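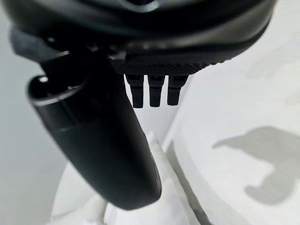 Chapter 7
Textiles in the Home: Fibers, Wear, and Care

Key terms: upholstery, pile, weave, abrasion, colorfastness, blend

A household owns more cloth than most people would guess. Clothing is the part we think of first, but curtains, bedding, towels, rugs, and furniture covers often weigh more than everything in the closet. This chapter looks at what these fabrics are made of, how they wear out, and what can be done to make them last.

Chapter 6 dealt with single fibers. We now turn to finished fabrics and the work they do. A bath towel has to take up water. A curtain has to stand up to sunlight 365 days a year. A seat cover has to resist rubbing, and it has to do so for years without being taken off and washed.

7.1 Fabrics that stay put

Upholstery fabric is attached to a frame or fitted over a cushion. It is usually heavier than dress fabric, and it is often a blend. Wear tends to appear first on the front edge of the seat and the tops of the arms.
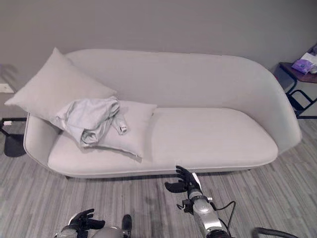

Figure 7.1 A chaise-style sofa with pillows and a garment laid over them. Upholstery, bedding, and clothing fabrics are often used side by side.

Resistance to rubbing is measured by abrasion testing. A sample is clamped flat and rubbed under a set pressure until it shows damage. Suppose a mill called Declercq tests two fabrics in this way. The first, a loose weave sold as Nalta, shows broken yarns after 800 rubs. The second, a tight weave sold as Trideo, reaches 2,000 rubs before any yarn breaks. Both may feel the same in the hand — the difference lies in how closely the yarns are packed.

Color matters too. Pale fabrics show soil early, while dark ones show lint and fading. A fabric with good colorfastness keeps its shade when it is washed, rubbed, or left in the light.

Before you read on

Find the care label on one cushion cover and one shirt at home. Write down the fiber content of each and the washing temperature given. Keep your notes for the activity in Section 7.3.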